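The Clonmont office opened at seven, and by ten past Dalia Rebane had the Woklow lease review on her left monitor and the clause bank on her right. There were four hundred leases in the Woklow portfolio. The partners in Toronto had promised the client a fixed fee, and the fixed fee assumed that nobody above Dalia's grade would read anything twice.

She read clause 14.2 twice. It let the landlord recover the cost of insuring the building, as clauses of that kind do, and then it let the landlord recover it again under a different name in Schedule 6. The review software, Aturon, had marked the lease green.
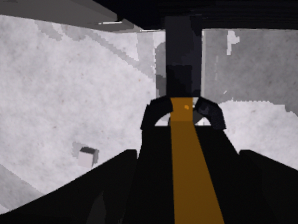
Simulated gripper over a pale work surface.

She flagged it and went to find Rasa Laur, who ran the real estate team and kept the escalation log.

"Green is green," Rasa said. "If we reopen the greens, we reopen the fee."

"Schedule 6 is cross-referenced by paragraph number only. Aturon matches on defined terms. It would pass every lease drafted this way."

"How many are drafted this way?"

"I've opened two."

Rasa wrote the number down. Under the protocol, a defect found in two documents was an observation. A defect found in six was a pattern, and a pattern went to Toronto with a cost estimate attached.

Dalia went back to her desk. Her utilization target allowed her eleven minutes per lease, and the greens carried no time code at all, so she booked the next hour to training. All the Woklow leases from before the refinancing had been drafted by the same firm, which had a settled way of laying out its schedules. She sorted by date and opened four more.
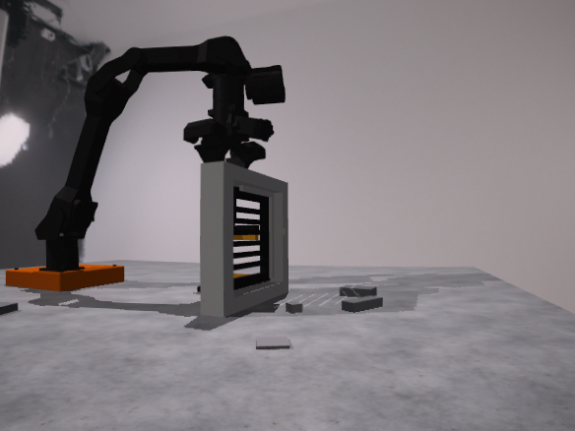

At noon she sent Rasa a table with the lease number, the clause, the paragraph and the annual sum recoverable twice. Rasa read it standing up, then forwarded it to Normunds Krūmiņa in Toronto without changing a word. He called within the half-hour.

"Who authorized a review of the greens?" he asked.

"It's booked to training," said Dalia.

There was some typing on the line. "The client signs in December," he said. "I can tell them now or they can find it after. Have you a view?"

"It isn't my grade to have one."

"No," he said. "Put it in the memo anyway, and leave the time where it is."

She opened the memo template. It asked for a matter number, an author and a supervising lawyer, and the author field was locked to partners. She typed her name in the box marked Other, saved the file and opened the seventh lease.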